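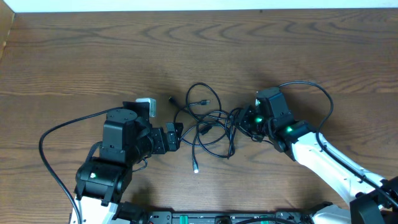

When people in Wedel told the Rolside panel how the economy was doing, they gave me different answers depending on which economy I asked about, and that gap is what this section is for. Ask about their own household and the mood was calm. Ask about the town and it dipped a bit. Ask about the country and it fell off a ledge. I had expected the lines for the age groups to cross all over the place once I plotted them, but they mostly ran side by side, a lot like the wavy grain in the brown tabletop in Figure 2, where the lines go more or less straight across and then bend together into arcs toward the top. The arcs in my case were the retirees and the people just short of retiring, who moved together on every item. If I'd only looked at averages I would have missed it completely.

A word on how the answers came in. We wrote to 4,000 addresses and closed the books at 1,000 completed forms, which was the number we had money for. Paper and online forms went out in the same envelope (the online one as a link on a slip), and people could pick. Most of the older ones picked paper, no surprise there. The paper forms were typed in by hand and then loaded into Vulum along with the rest, and I weighted everything by age and by whether the home was rented or owned. I did not weight by income. Too many people skipped the income question, and I didn't want to guess for them and then pretend the guess was data.

The three economy questions had the same wording apart from the last few words: "Thinking about the past year, would you say things have gotten better, stayed the same or gotten worse for..." and then your household, your town or the country. Half of the forms asked about the household first and half asked about the country first. I'm very glad we did that! People who got the country question first were gloomier about their own household too, so the bad mood leaks downhill. It doesn't leak up nearly as much. Those who started with their own finances gave more or less the same verdict on the country as everybody else.

Now for the number that gets quoted back to me whenever I show these results. Among people who said their own household was doing better than a year ago, 35 percent also said the country was doing worse. I don't read that as confusion. You can have a raise and still watch shops close on the main street, and several people wrote exactly that in the margins of the paper form. Others wrote about rent, or about the bus, or complained that the form was too long (fair enough). I coded the margin notes where I could read them, but I haven't used them in any of the models – they come from people who like writing in margins, and those people are not a sample of anything.

The older Steiner survey asked something close to our country question but with a five-point scale, so I can't lay the two side by side and call it a trend. I tried folding the five points into three. Depending on where I put the "slightly worse" people, the mood had either improved since then or gotten quite a bit darker. I've left that comparison out of the main tables, and I would ask anyone reusing our file to be careful with it as well.

What about news? I went in thinking that heavy news watchers would be the ones driving the gap between household and country. They do have a wider gap, but once age is in the model most of the difference goes away, and what remains is small enough that I wouldn't bet lunch on it. Renting mattered more. Renters were less happy about their own household and also less happy about the town, while their view of the country was close to that of owners.

I also checked whether the day the form was filled in made any difference, for the online forms where we have a time stamp. Sunday answers were a touch sunnier on the household item and no different on the other two. The next section takes up trust in the town council, where the question order turned out to matter a good deal less.

Papers > Public Opinion > Wedel Household Survey > Results
Last updated: May
Contact the survey team | Copyright Wedel Household Survey | Back to top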